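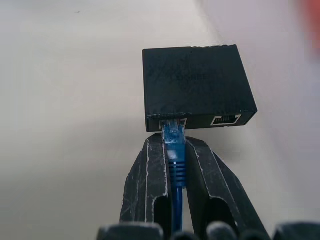
Home About Records Archive Contact

I bought the first Nelline record at a show in December, from Innes Lennox, who plays bass and was also working the merch table. The pressing was 200 copies and mine is 114, written in pencil on the back.

Side one is four songs and I play it more than side two. "Serra" is the best of them. The drums come in late, after the second verse, and the guitar stays on one chord almost to the end. "Lisik" is slower and has a piano part I didn't notice until I used headphones.

Side two has one long track I usually skip - eleven minutes, mostly organ. My brother likes it.

The label is Grukano. They say a second pressing of 500 is coming with a different sleeve. I'm keeping the one I have. The lyrics sheet is missing a line in "Serra", by the way, right before the last chorus.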